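Putden rules of the bench -- README

Hi! I wrote this up so you don't have to ask me the same things I had to ask when I joined. These are the house rules for anyone recording memory-module runs for the Putden set (53 runs in the release, 8 held back for testing).

Power lead out of the tower before the arm is enabled. Out of the wall too, please, and hang the plug where your partner can see it.

Two people at the bench, always. One drives, one keeps a hand near the e-stop -- and no, you can't do both, I've asked.

Speed cap is 50 mm/s inside the case. If the stick snags on a cable, stop and back out the way you came. Don't wiggle it!

Hold modules by the board, never by the gold contacts. Failed runs stay in, labelled "fail" with a short note on what went wrong. I get grumpy when they go missing.

Colour settings stay locked for the whole session. Changes go to Lakshmi Kotian before you touch the config. 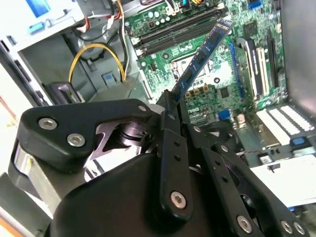
Fouzia Ghumman
Dataset maintainer, Rivilport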